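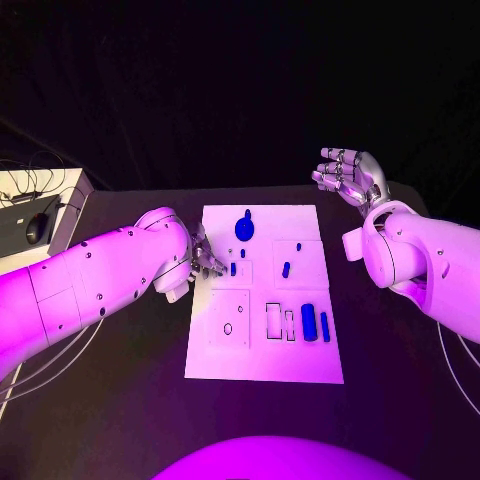

作業ノート 2月 夕方から

サイト内を検索 キーワードを入力

前回の続き。左手の指の戻りが渋い件から片づけようと思って工房に来たのに、結局いちばん時間を食ったのはケーブルの取り回しだった。毎度のことながら、腕そのものより腕のまわりのことで一日が終わる。でも今日は楽しかったので、忘れないうちに長めに書いておく。

まず左手。人差し指の第二関節、テンションを58まで落としたらずいぶん素直に曲がるようになった。先月は100で締めていて、そりゃあ渋いはずだと自分でもあきれている。Valentynaさん(Tkachukさん)が「ひもを引く楽器だと思って調弦しなさい」と言っていたのがようやく腑に落ちた。右手はまだ元の設定のまま触っていない。左右で手応えがかなり違うので、次に動かす人は気をつけてください。右を左に合わせるつもりだけれど、急がない。

ボードは配置をすこし変えた。青い円柱は太いのも細いのも右下の長方形の枠の脇に寝かせて置き、左下の楕円の枠は大小どちらも空けておく。小さい四角の区画には短い円柱を一本だけ立てる。左手はまずこれをつまむところから始めることにした。つまみのついた丸いのは上のほうに置いたままで、今日の手順では使わない。小さい金属っぽいペグは白い紙の上だと本当に見落としやすくて、さっきも自分で探してしまった。青く塗るか、いっそ外すか、Lorraineさんに相談する。

照明はピンクのまま続行。Doolanさんは「目が疲れる」とずっと言っているし、正直なところ私も作業のあと白い壁がしばらく緑に見える。ただ、色を変えるとしきい値を全部取り直しになるので、せめてこのボードの分が終わるまではこのままでいきたい。わがままを聞いてくれてありがとう。背景の黒い布は折りじわが残っているけれど、認識のほうは気にしていない様子なので、アイロンは見送り。

で、ケーブル。左腕の下を通っている白い線が、肘を伸ばすたびに机の上でずるずる動く。最初は結束バンドで留めたものの、今度は伸びきる手前で引っぱられて、手首がわずかに傾いてしまった。余長を40ミリ足して、机の手前側へゆるく逃がしたら落ち着いた。右側も同じように輪を作って垂らしてある。見た目はあまりよくないけれど、動きを邪魔しないのが一番だと思うことにする。

動作メモ。右手は開いたまま、ボードの右上で待機。左手が降りるあいだは右を動かさない。以前Lemachの制御プログラムで両手を同時に下ろしたときは、ちょうどボードの上で手首どうしがあたって肝を冷やした。今使っているClornoの設定では片手ずつ順番に動く。遅いけれど安心して見ていられる。下降の開始位置は910。ここを下げすぎると指先が区画の角に触るので、変えたら必ずノートに書くこと(自分への戒めでもある)。

つまむ動作は何度か試して、うまくいくときと、円柱が倒れてしまうときがある。倒れるときは、どうも親指が先に着いているように見える。指を閉じる順番の問題なのか、手首の角度なのか、まだ分からない。Stirtonの人たちが似た手で同じようなことに悩んでいたはずなので、前にもらった資料をもう一度読み返してみる。たしか棚の二段目、Kissの部品箱の下。

次にやること
・右手のテンションを左にそろえる
・親指だけ閉じるのを少し遅らせてみる
・小さいペグをどうするか決める
・奥の台のまわりの黒いコードを束ねる。マウスを取ろうとするたびに袖が引っかかる

電源は落として、両腕とも休みの位置に戻した。六角レンチの細いのを一本借りて持ち帰っています。次に来るときに返します。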